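4. Making up the bed with your Clinen set

I've fitted this set on more beds than I care to admit, so what follows is just how I do it (your way may be better!). Give everything a wash first and let it dry fully.

1. Put the Ladia protector on, elastic side down, and smooth it out from the middle.
2. Pull the bottom sheet over the two corners by the headboard, then do the foot end.
3. Turn the duvet cover inside out, reach in, grab the far corners of the duvet and shake the cover down over it. Leave at least 20 cm of spare floor behind you for this bit, I've knocked a lamp over before now.

Caution: don't tug the cover by its buttons. They're sewn on by hand and they will come off.

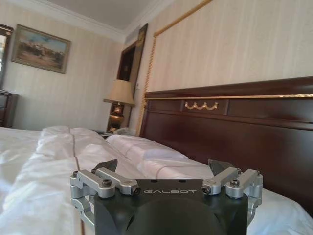

Pillows come last in my house. I plump each one, close the flap and lay it down with the open end facing away from the door. A white pillow lying lengthwise against a dark wooden headboard looks lovely, I think, even with the duvet still in rumpled folds.

Note: if the creases bother you, iron the duvet cover while it's slightly damp. Spare buttons are part number 276.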